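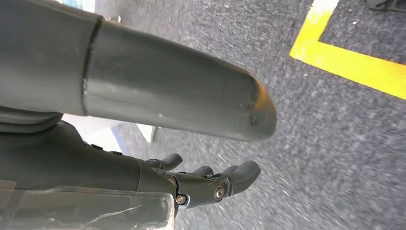
Notebook – December, evening, back bench
Reading time: 5 min

Delivery beer, second round. The question is the same as last time: does a bottle that comes to the door on a bike taste any different from the same bottle carried home from the shop? Plestham says no, and has it printed on the bags. I say I don't know yet, and I'm not inclined to take a bag's word for it.

Setup. Same beer for everything, the Bellamy pale, 18 bottles. Six from Plestham delivery, six from Doltedley delivery, six bought over the counter at the Ivdale shop and walked back by me. All three sellers were asked for the same batch code. Ivdale had it. Doltedley had it. Plestham sent four of the right code and two that were a month older, no note, no call. I have marked those two with tape on the neck and kept them apart. They don't count toward anything below except my mood.

Orders went in at 4:10 pm, both from the same phone. Plestham promised 40 minutes and took 65. Doltedley promised an hour and took 50. One order each, so this says next to nothing about how quick they are in general. I write it down so that we stop quoting the one time Plestham came in 20 minutes. That was also one order.

Temperature on arrival, probe taped to the glass, then checked in the liquid of one opened bottle per seller:
Plestham: glass 9 C, liquid 11 C
Doltedley: glass 14 C, liquid 14 C
Ivdale, after my walk: glass 12 C, liquid 12 C

Plestham's "ice cold" is a cold bag around a cool beer. The glass was cooler than what was in it, so I think those bottles came off a warm shelf and got chilled on the way. Could also be my probe. It read half a degree high in ice water this morning and I have not corrected for that anywhere in this entry.

Price. Six of the Bellamy at Ivdale was the cheapest by a fair way, as you'd expect. Plestham charges nearly shelf price per bottle and then puts on a service fee, a small order fee and a bag fee. The small order fee goes away if you spend enough, and "enough" moved between my first look at the basket and checkout. I have the two screenshots. Doltedley marks up each bottle and charges one flat fee. With six bottles they end up close together. With a full case Plestham wins, if the fees stay as they were tonight, and I would not bet on it.

Volume check, since somebody wrote "short fills?" in the margin of the last entry. The bottle sizes don't help us here, but the Ivdale counter also sells a 150 ml taster pour of the same beer in a sealed cup, and Doltedley lists the same cup. Bought one from each. Ivdale cup: 150 on the cylinder. Doltedley cup: 148. The cylinder is marked in 2 ml steps and there was foam stuck to the lid. No short fill that I could stand behind. Please strike the margin note, or sign it.

Tasting. All bottles stood upright in the bench fridge until the liquid read 7 C, then poured in threes, two the same and one different, glasses coded by the other pair of hands so I couldn't know. I did eight rounds. Picked the odd glass in three. Guessing would get you two or three. So, nothing.

The second taster did the same eight and picked five, which caused some excitement. I don't share it. Five out of eight by luck is not common but it's not rare either, and in two of the five the odd glass had a visibly bigger head. We poured those badly. If you can see the difference before you drink you are not tasting. I've suggested doing it again with opaque cups and been told we own no opaque cups.

Then the taped pair, the older Plestham bottles. We both thought they were flatter and a bit papery. We also both knew which they were. I had put tape on them in front of everybody. Useless as evidence, and my own fault.

Shaking. The theory on the whiteboard is that a ride in a backpack "knocks the gas out." A closed bottle has nowhere for the gas to go, so I don't see how. It may well make the thing gush if you open it right at the door. Opened one from each delivery within five minutes of arrival. Doltedley: normal. Plestham: a little over the lip, enough to wet the label. One bottle. Would like to see this done with a dozen before anyone writes it up as a feature of the service.

On the reviews. The Plestham page says 2000 happy customers in our part of town. I scrolled as far as it would let me and read what was there. Most of them rate the rider, not the drink, and a good many are about a free bottle opener. I can't find anyone who says what they ordered and what state it was in. Doltedley has fewer reviews and they are grumpier, mostly over substitutions. I trust them slightly more for that and I'm aware that's a prejudice.

ID check: Doltedley asked and looked. Plestham asked, and was walking back down the stairs while I was still getting my wallet out.

Where this leaves the buying list. I would not change it. Ivdale if anyone is passing, Doltedley if not, Plestham only for a full case and only after reading the batch code off the bottles at the door. None of that rests on taste. I have no result on taste.

To do
– opaque cups, cheap ones, at least a dozen
– probe in ice water again, write the offset on the probe itself
– ask Plestham about the two old bottles (sent a message at 9:40 pm, got an automatic reply with a discount code)
– repeat in a hot month. A cool evening is the kindest test a delivery service could ask for, and I should have said so in the first entry
– wine? Not until the beer is done

Leftover bottles are on the lower shelf. The taped ones are not for drinking, I want to open one in two weeks.

Comments (4)

Five of eight is still five of eight. I'll do it again in paper cups if you buy them.

The margin note was mine. Striking it. The cup I had did look low though.

Did you use the discount code?

What about the Doltedley wine box? They swapped mine for a rosé in October and I only noticed when I poured it.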